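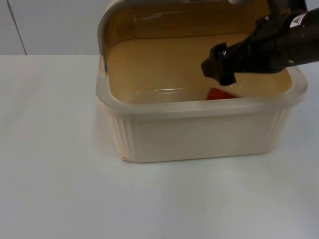 Re: [workshop-arms] gripper and water
From: Zofia Górecki
Date: 2026-08-22

Mavis Kapoor wrote:
> Is the gripper sealed now, or do you only dip the tip?
> And does the red piece still slip out?

Hello Mavis,

Only the tip. I set the lower limit 15 mm above the bottom of the tub, so the motor housing stays dry. I would not go deeper before the new seals from Trallier come.

Slipping is better with slow closing. Since July I made 148 tries, and most failures are from the reflection on the water, which confuses my color threshold. Did you solve this on your bench? I can send my settings.

Greetings,
Zofia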